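Starngate opens airway skills room for rural clinicians

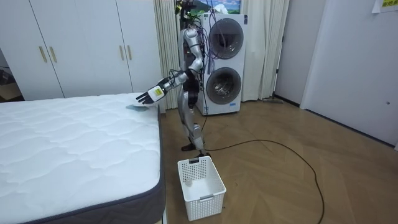 A silver humanoid robot reaches toward a white quilted mattress.

Rural doctors, nurses and paramedics can now book hands-on airway practice at the Starngate Skills Centre — no referral needed, no cost to public health staff.

Sessions run 2 hours, four learners to an instructor. Bag-mask technique, supraglottic airways, video laryngoscopy with both standard and hyperangulated blades. Bring your own stylet if your particular about it.

"Most of our people might intubate twice a year," said program lead Dr Lucero Benavides. "They want time with the gear and a colleague beside them."

Funding from the Bramine Health Foundation covers 50 places in the first round, starting May. Travel help for anyone coming from past Bramine — ask when you book.

Clinical educator Clive Naylor will run the difficult airway afternoons. Parking at the rear, enter off the lane.

Bookings and media enquires: Nelly Castaño, Starngate Skills Centre front desk.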